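Kit de poussée Chala : mon avis après une saison de collecte
Dernière mise à jour : septembre

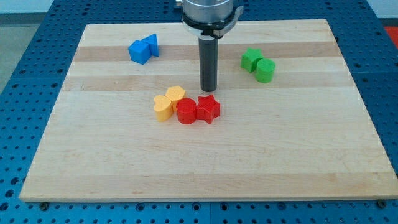 Les huit blocs sur la planche d'érable, rangés par couleur, la tige juste au-dessus.

Bon, je m'étais promis de ne plus acheter de kit tout fait pour enregistrer des démonstrations, et puis j'ai craqué pour le Chala (une planche, une tige à visser au poignet du bras, un lot de blocs colorés et le petit logiciel d'enregistrement). On l'utilise avec Obsa Tefera dans notre atelier de Brolletbridge, pour apprendre à une politique à pousser des blocs à partir de consignes du genre « colle l'étoile rouge au cylindre vert ». On a passé les 1 000 épisodes gardés, donc je commence à avoir un avis !

Les blocs d'abord, parce que c'est ce que j'aime le plus. Il y a de vraies différences de forme : cube, prisme triangulaire, cœur, hexagone, étoile, cylindre. L'étoile et le cylindre existent en rouge et en vert, et ça, c'est très bien vu, le modèle est obligé d'écouter la couleur ET la forme. Le cœur jaune, par contre, quelle plaie… Dès qu'on le pousse par un lobe il pivote, et il faut trois petites corrections là où le cube en demande une. Je garde ces épisodes-là quand même, les corrections sont souvent ce qu'il y a de plus utile à l'entraînement.

La tige est toute bête, un long cylindre gris foncé à bout arrondi, et elle fait très bien son travail. Le bout rond glisse le long d'une face sans accrocher. Réglez bien la hauteur avant de commencer, nous on a perdu une matinée entière avec une tige trop haute qui passait par-dessus l'hexagone une fois sur deux.

Mon vrai reproche concerne la planche. Elle est belle, rien à dire, mais les lattes alternent clair et miel, avec des bandes nettement plus sombres vers le fond, et notre premier modèle s'en servait comme repère. On a tourné la planche d'un demi-tour et le taux de réussite a plongé ! Depuis, on la retourne toutes les 9 séquences. J'aurais préféré une surface unie en option.

Côté logiciel, l'enregistrement est fluide et on relance un épisode d'une seule touche. L'annotation du texte après coup, c'est moins drôle : pas de saisie groupée, et les phrases en français perdent leurs accents à l'export (Adanech Habte, du support, m'a répondu vite, le correctif n'est pas encore sorti). Pensez aussi à varier les positions de départ. À force de remettre les blocs par paquets de couleur, on finit par avoir des données trop sages.

Au final je mets 9 sur dix pour les blocs et la tige, un peu moins pour le reste. Gemechu Asfaw a pris le modèle concurrent de chez Hirnulwood, je dois passer l'essayer chez lui et j'ajouterai mes notes à la suite.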